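Search this blog Search

The sponge post, finally

Quick one because I have to be out the door by 4 and I still haven't eaten. Some of you asked what I meant last month by "wipe the whole table, every time." So. Wiping. A whole post on wiping.

It's a small white table. White is the problem. Everything shows — coffee rings, pen, that gray smudge you get from sleeves. I used to grab a paper towel and do a circle in the middle and call it clean. It was not clean. The middle was clean. The edges were a crime.

So now the sponge goes to the edges first. Plain pale yellow one, nothing fancy. I buy them in the big pack from Brendik and cut off a corner when one gets demoted to floor duty.
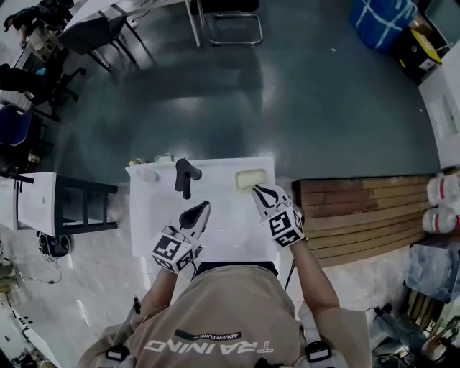
Sponge over on the right. Cup and the little stuff at the far side.

The small things are what get me. A cup, a little container, something with a yellow cap. You wipe around them and you get a perfect clean outline with a dusty island in it. Pick them up! Takes two seconds. I know this and I still wipe around them half the time, so no judgement here.

Also the black faucet shape standing up at the back. Same deal, crud collects around the bottom of anything that stands upright. I go round it twice, once each direction. My mother did that with the kitchen tap and I thought she was being fussy. She was right, dont tell her.

Then the corners. Far right corner is my worst one, it's a reach and I get lazy. You have to press a bit, not just drag the thing past.

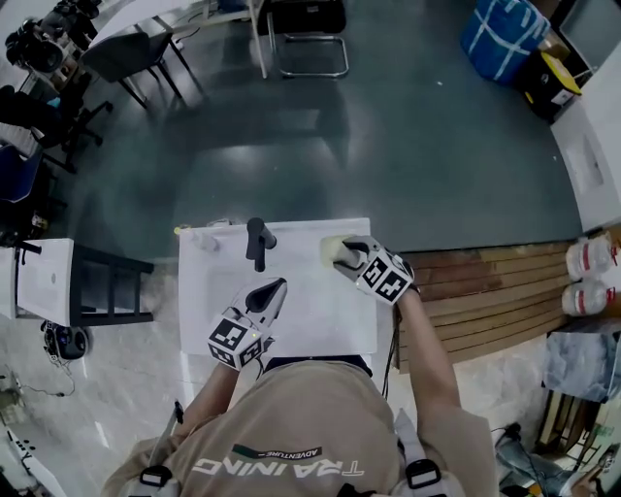
Back right edge, the one I always skip.

What I use on it: warm water, drop of dish soap, done. I tried the Grindodex spray everybody had in April and it left streaks on my white top, maybe yours is different. Dry cloth after if you care about streaks. I care about streaks now, apparantly. This is who I am.

Next table over gets the same treatment whenever I get to it. Low ones are murder on the back — bend your knees.

OK going. Floors next time, if I survive them.

17 comments 4 shares

Recent posts
Coffee rings and what got them out
The drawer I am not opening
Brurnon cloths after six months
One shelf, one evening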